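Flekura cell: setup and care notes

Last updated: 2022-06-07

Welcome, and thank you for looking after this cell! These notes cover the two-arm Flekura station and the 624 puzzle episodes recorded on it since February, which ship with this card as the Claltstead set.

Before a session, please check that both arms are tight on their mounts, then give the gripper cable some slack by hand (a cable that pulls will spoil a whole afternoon, and it's such a small thing to check). Try the emergency stop once, with the arms powered and still.

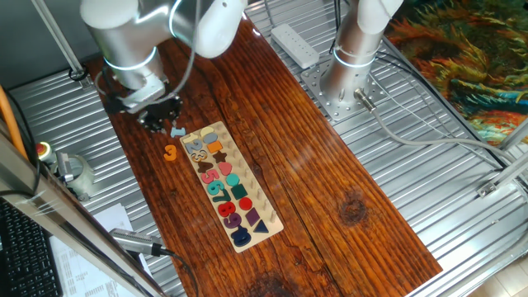

Number board during a session, with the orange 3 out of its slot.

Wipe the gripper fingers every 30 episodes, or sooner if pieces start to slip. If the board gets bumped, line it up again and rerun the home routine, even when it looks fine to you. Episode 4 was recorded before we learned that, so treat its positions with a little kindness. Spare fingers are in the Grendance drawer, and we'd be grateful if you wrote down what you take.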